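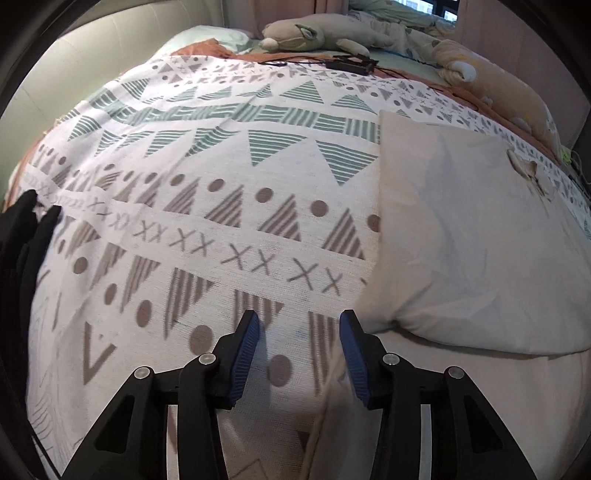
Patterned duvet and cream pillow on the bed.

Owino shared van program: progress report to the Skumex Mobility Fund
Prepared by Myfanwy Gronow, program manager

Since the last report we have moved from planning to daily service. Two of the three electric vans covered by the grant are on the road. The third is still at the dealer waiting for a replacement charge port door and a software update. The dealer now says February.

Members book through the Tostard app and pick up the keys from a lock box at the depot. Most bookings are for half a day. Demand is highest on mornings before 10 a.m., and we have had to turn people down at that time. Afternoons are quieter than we planned for. Leif Solberg is testing a lower afternoon rate, and we will send the results once he has a full billing cycle to look at.

Charging
The depot charger was installed later than scheduled because the utility asked for a new load calculation. It has run without a fault since it was switched on. Until then the vans used the public charger on the county lot, and that cost more per mile than we had budgeted. The overspend on this line is $600. We have covered it from the tire allowance and are not asking for more money.

Maintenance
Colton Cloutier has taken over inspections. Van 1 had a worn wiper linkage and a slow leak in the left rear tire, both repaired. Van 2 had its cabin filter replaced. Neither van has missed a booking for mechanical reasons. Range in cold weather is down, and we now tell members to plan on a 400-pound payload for longer trips.

Insurance
The carrier agreed to cover drivers with a license from outside the state. This was the main open item in our last report and can be closed.

Next period
Put Van 3 into service and add it to the app.
Finish the driver handbook (Mayu Yoshida has the draft).
Decide on a second lock box.
Get a quote for winter tires.

The signed expense sheet and mileage logs were sent separately. Please tell us if the fund wants the logs in a different format.

Owino Shared Vans | Contact the program office | All rights reserved | Back to top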